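Flolon Home Tasks Group
Minutes of the monthly meeting, March
Start 2:00 p.m.

Present: collection lead, two operators, labeling, training, Tuvon liaison.

1. Previous minutes
Accepted with one correction. The Gusska drawer task was paused, and should not have been listed as closed.

2. Table clearing task
Operators are working with hand-held grippers at the kitchen table. The task is to pick small items and trash off the tablecloth and put the trash in the bin. The target is 70 good examples per item layout. Labeling asked for more thin and flat items, as the model still does poorly on sachets and wrappers. Training asked that tubes and small bottles stay mixed in with the trash.
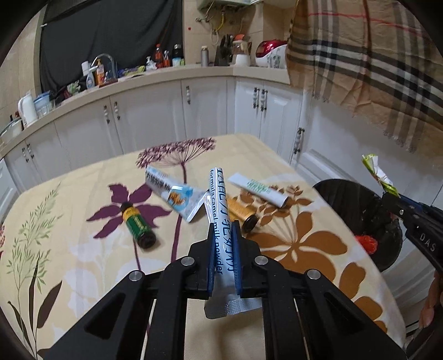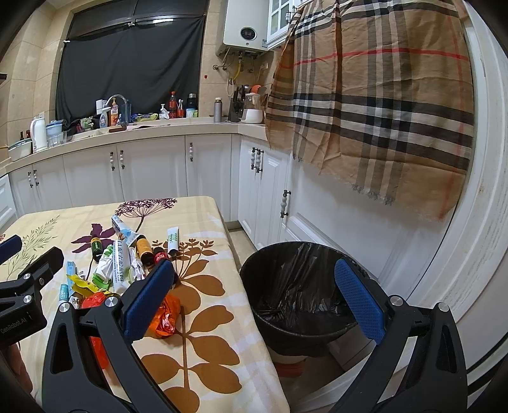

Agreed that the layout is changed after every 5 examples. Items should be dropped by hand, not lined up. The printed tablecloth stays for this round, and a plain one will be tried in the next.

3. Rejected examples
Labeling sent back 30 examples from the first batch. Most were started before the gripper was fully open, or stopped before the jaws had let go over the bin. Operators asked for a longer pause at the start and end. Set at 2 seconds each. The rejected ones will be kept in a separate folder, and training may use them later as failure cases.

4. Item list
The Tsao sheet has no entry for soft packaging. Crumpled plastic has been logged as "bag" by one operator and "wrapper" by the other. Labeling will add both terms with a short rule and go back over the first batch.

5. Storage
The Tuvon drive is nearly full. Uploads move to the evening until the new one arrives.

Actions
Collection lead: new layout sheet, plain tablecloth
Labeling: packaging terms, recheck of first batch
Training: short test run on the accepted examples
Tuvon liaison: delivery date for the drive

Closed 3:10 p.m. Next meeting in April, same time.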